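Yuk-lan Tsao
2/5/20

OK so we started collecting for real and I have to tell you all about it, I'm having way too much fun. Thread!

1/ The idea is simple. You hold the gripper in your own hand, do a chore with it, and the camera on it records what you did. Do that enough times and the learning system has something to copy.

2/ We call the set Umance. The goal for this round is 22 homes, and we have 19 signed up already!! If you're near Trinthorpe and have a messy bedroom, please write to me.

3/ Shabnam Hashmi wrote the task list. Each home does 8 tasks and clothes come first – fold it, move it, hang it up. Clothes are hard and I love them for it. Every shirt lands in a new shape.

4/ Best lesson so far: don't tidy up first! My early takes were on a bare gray table and they all looked the same. Real beds have patterns and folds and toys and stuff piled up at the pillow end. 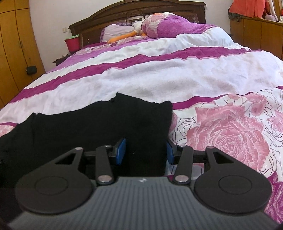 5/ Dark clothes get their own page in my notes. Black on black is tough for picking out an edge, so I want lots of dark things on busy bedding, and the same things again on plain sheets.

6/ Also, keep the bad takes! If you miss the grab, go back and try again in the same recording (Shabnam had to talk me into this one and she was right). The recovery is worth having.

7/ My thumb is sore after 2 hours of squeezing. Next up is socks – send me your sock opinions.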